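Why does wood creak at night?

You're in bed. Lights off. Then CRACK, from somewhere near the closet. Spooky? Nope. Just wood doing its thing.

OK so first, what wood is. It used to be a tree (you knew that). Inside a tree there are zillions of teeny tubes, like drinking straws all bundled up. They carried water up to the leaves. When the tree gets cut into boards, the tubes stay. Lots of water leaves but not all of it.

And wood never stops swapping water with the air! Damp air, wood soaks some up and gets fatter. Dry air, wood lets it go and gets skinnier. You can't see it happen, way too slow.

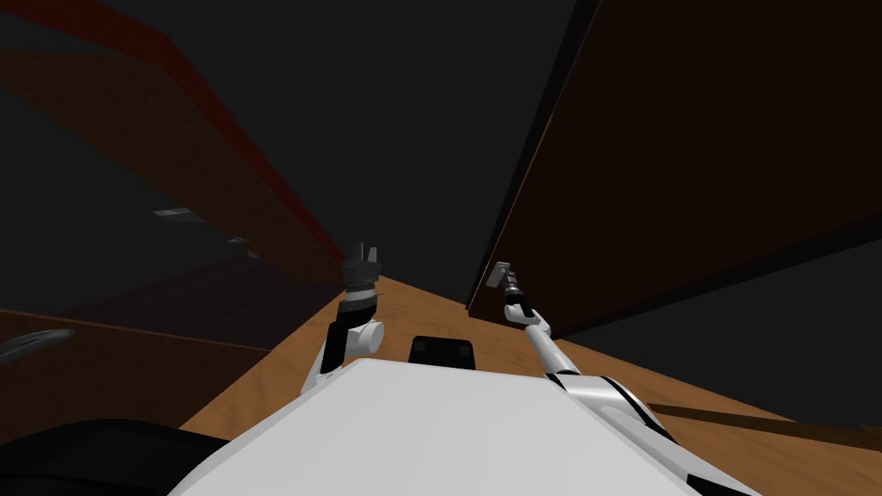

A board mostly swells sideways, across the straws. Hardly at all longways. So a floor board gets wider in a sticky summer and skinnier in January when the heat is on. That's why you might find little gaps between boards in winter. They close up agian later.

Now the noise part. Boards are nailed down, or squished next to other boards. One wants to move, the other one won't let it. Push, push, push... then it slips. Crack! Same with a cabinet door or a drawer that sticks.

Why at night? 2 reasons.

The house cools off after the sun goes down, so things shrink a bit. And it's quiet. The wood might creak at lunch time too but you're busy yelling about sandwiches.

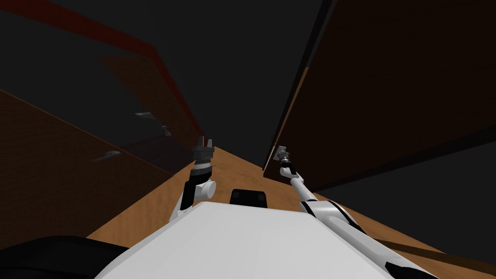

Footsteps are different. Your foot bends the board down, it rubs on a nail or on the board next door, and the rubbing makes the squeak. Jumping makes it louder. (Ask first.)

Try it yourself

You need: 2 flat wooden craft sticks, a cup of water, a pencil, paper.

Trace both sticks on the paper. Put one in the water and leave the other on the table. Wait 7 hours, overnight is fine too. Lay them back on there outlines. Which one got fatter? Is it longer too, or just wider?

Bontu Moges, age 9, wrote in to ask if metal creaks. Yes! Metal grows when its warm and shrinks when its cold. Listen to a radiator when it's heating up. Tick tick tick.

Next time: why bread goes hard and crackers go soft.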